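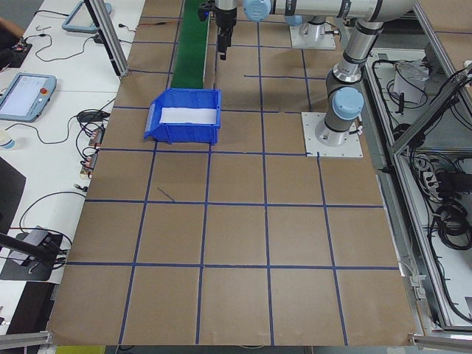

Bench layout, blue bin with liner, tape grid on the brown top

From: Imogen Pearce
To: bench-setup list
Date: 2026-10-17
Subject: Re: Bin position and grid spacing

Mansa Wumbei wrote:
> I have the tape for the second bench but no layout to copy. Do you
> run the lines in both directions, or only front to back? And does the
> bin go over the lines or do you leave a gap for it? I also have
> trouble with small parts sliding on the bare plastic.

Mansa,

Both directions. We use dark blue tape on the brown top and it shows up well enough under the lights. I tried a paler tape in April and went back.

Put the long lines down first, front to back, and pull each one tight before you press it. Then do the cross lines. If you start with the cross lines you will end up peeling half of them. Rub the crossings flat with a plastic card, as that is where the tape lifts.

The bin sits near the upper left middle, with the sloped lip facing left and the green conveyor directly behind it. I don't leave a gap. Tape the whole top, then set the bin where you want it and mark the corners in pencil.

For the sliding, line the bin. Ours has a white liner covering the floor. Cut it a little small so the edges don't curl up the sides. I keep a few spares cut to size and swap them when they get dirty.

The cables are still a mess on the white side table and I have not settled on a fix. Katsuhiko suggested clips from Palska, part 316, but I have not ordered any. If you have used them, please write to the list and say whether the adhesive holds.

I can mail you the rest of my tape roll if you run short.

Imogen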